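Section 4. Setting out the board and placing the blue parts

Read this before opening the bags. The Drovholm leaflet packed with the board promises a set-up "in moments." Allow 16 minutes the first time.

4.1 Choosing the surface

1. Clear a flat table. A dark top makes the white board easier to see, and a plain black cloth behind it helps more than the clip-on lamp Cerow sells for the purpose.

2. Lay the board with its long side running front to back. The leaflet says any direction will do. It will, if you enjoy reading the layout sheet sideways.

3. Set the board down so that it doesn't rock. The adhesive feet are optional, and we have yet to see the benefit of them.
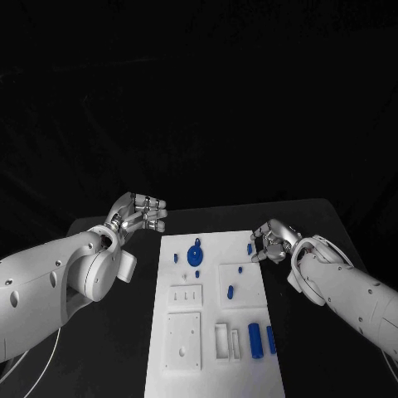
Fig. 7. Board on a dark table, with blue and white parts in place.

Note: Blue parts are meant to come off the board. White fixtures stay where they are.

4.2 Cylinder and holder

4. Check the holder for packing dust before you use it. Wipe it with a dry cloth.

5. Lower the blue cylinder into its white holder from directly overhead. Keep hold of it until it stands without help.

Caution: Do not twist the cylinder to make it fit. Older Cerow sheets recommend a quarter turn, and we can find no reason for it.

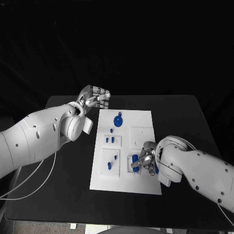
4.3 Pegs and gear

6. Stand the small blue pegs upright. Press each one with a fingertip. If it leans, take it out and start again. Do not wedge it with paper, whatever the help line tells you.

7. Hold the blue gear-shaped disc by its rim and bring it down level, close to the board, before letting go. Dropping it from a height is quicker only until you have to look for it under the table.

8. Leave the slotted white fixture empty for now. It is covered in Section 5. 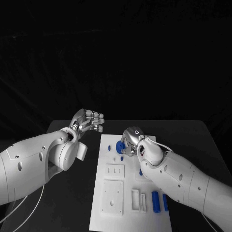 Fig. 9. Gear-shaped disc held just above the board, with pegs standing nearby.

Note: Replacement pegs are listed under order code 396. "Universal" pegs from other suppliers may not be.

Text checked by Sigita Vasiliauskas, Amville, 25 October 2023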